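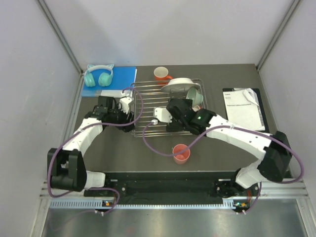
Hollmont Supper Club - Members' Mailing List

Subject: Re: Washing up after the suppers
From: Lesego Joubert
To: all members

Dear all,

Thank you, Bongani, for opening this subject. I wanted to answer the same evening, but I needed some time to put my thoughts in order, and also to look in my old notebook from the hotel. I apologize for the length. Please read it with a cup of tea.

I copy Bongani's message first, for those who joined the list after it was sent.

> From: Bongani Van Wyk
> To: all members
>
> Hello everybody,
>
> I was the last one in the kitchen again on Saturday and I am a bit grumpy,
> so forgive the tone. Three things.
>
> 1. Glasses. Half of them had a gray film on them when I took them out of
> the cupboard. I think we are putting them away wet. I rewashed a full tray
> before anyone could have a drink.
>
> 2. Towels. By nine o'clock every towel was soaked and we were just moving
> water from one plate to the next. Can we buy more towels, or can we stop
> drying by hand? My mother would faint, but I am serious.
>
> 3. The soap. Somebody bought the big bottle of Zukness and it makes so
> much foam that I can't see what is in the sink. I found a paring knife
> with my thumb. Not a bad cut, but still.
>
> I have $50 left in the kitchen money until the new season. What should I
> spend it on? Towels, a better rack, or a dishwasher repair that will
> probably not last?
>
> Also, whoever took the lid of the large blue pot, please bring it back.
>
> Bongani

Now my answers. I will follow the same order, and then I add a few points of my own.

About the glasses. I believe the film has two causes, and the water is the bigger one. The water in Hollmont is hard. When a drop dries on a glass, the minerals stay there, and after many times it becomes a gray coat that soap does not remove. The other cause is grease, when the glasses go into water that already had the pans in it. You can find out which one you have. Put a little white vinegar on your finger and rub a spot of the glass. If the spot becomes clear, it is minerals. If it stays smeary, it is grease.

For minerals, please soak the glasses in warm water with a cup of white vinegar for 15 or 20 minutes, then rinse well and dry with a cloth at once. For grease there is only the old rule, which I learned at the hotel and which I still say to myself at the sink: glasses, then cutlery, then plates, then serving dishes, then pots. Change the water when you can't see the bottom of the sink. At the suppers we do it in the order that things arrive from the table, and of course the salad bowl with the oil arrives early.

About the towels. Bongani, your mother can stay on her feet. Air drying is perfectly respectable. A wet towel is much worse than no towel, it only carries dirt from one plate to another. At the hotel we were allowed to use a cloth for glasses and silver, and nothing else. The plates stood in the rack until they were dry, and the chef would shout if he saw somebody wiping them.

But air drying works well only if the things are loaded properly, and I think here we have some bad habits. Plates should stand up and not touch each other. Bowls should lean forward so that no water stays in the ring on the bottom. Cups should not be flat on a solid surface with the mouth down, they keep the damp inside and after one night they smell. On an open wire rack this is no problem, on a folded towel it is. Rinse with the hottest water that your hands or your gloves can accept. A hot plate dries almost by itself, a cold one is still wet in the morning.

And please, one layer. I know how it looks when the rack is full and there are still dishes in the sink. We all build the tower. I did it too in December and a serving plate slid down and broke, the one with the small leaves on the edge. It is better to stop washing for a while, drink something, talk with the guests, and empty the rack when it is dry.

About the soap. I looked at the bottle of Zukness and it is a concentrate. The back of the label gives the dose for a full sink, and it is one small capful. I have seen people use it like the ordinary one, with a long squeeze. So we are using far too much of it, and it also needs more rinsing, and what is not rinsed stays on the glass. I suggest we fill an old bottle with one part Zukness and six parts water, and write on it with a thick marker. I will do this before the next supper. I have an empty bottle at home.

For the knives there should be a rule without exception, foam or no foam. A knife never goes into the sink. It lies on the board beside it, you wash it in your hand, you dry it and you put it away. I worked 18 years in kitchens and the worst cuts I saw were all from the sink.

About the money. I would not repair the dishwasher. I spoke with the man from Ondus who came last time, and he told me the pump is at its end and the part is expensive. If we want a machine, let us talk about it separately, with real prices. With the money we have now I would buy:

- a second drying rack, open wire, with a tray that can be taken out and emptied
- four linen cloths, only for glasses, in a color that nobody confuses with the others
- white vinegar, the cheap one
- one pair of long gloves in a large size, the ones we have fit only me

I made a small calculation and it comes to about $42. The rest can stay for sponges. When you choose the rack, please look at the feet. The one in my apartment has bare metal ends and it left marks of rust on the counter, which I could not remove with anything. Rubber caps are good, but take them off sometimes and clean inside. Look also at the space between the wires. Our dinner plates are thick, and in a narrow rack they will stand only in every second place, and you lose half of it.

One more thing, on the rack we already have. It needs to be washed too. There was a brown line where the wires cross, at the bottom, and this is not rust, it is old soap and food. An old toothbrush and baking soda take it off in a few minutes. I propose that the person who closes the kitchen rinses the rack and leaves it turned on its side to dry. The tray below it should be emptied every time. Water that stands there for two weeks has a smell which I don't want to describe on a mailing list.

If somebody has another opinion on the towels, please write it to the list and not only to me. I know that some of you dry everything at home and are happy with it, and maybe you have better towels than we do. I would like to know where you buy them.

The lid of the large blue pot is in my car. I am sorry, Bongani. I took it home with the rest of the bean stew on the smaller pot, it did not fit very well anyway. I will bring it on Saturday, together with the bottle.

With kind regards to everyone,

Lesego

P.S. The notebook has also the recipe for the silver polish with chalk. If there is interest I can type it, but my handwriting from that time is difficult even for me, so please give me a few days.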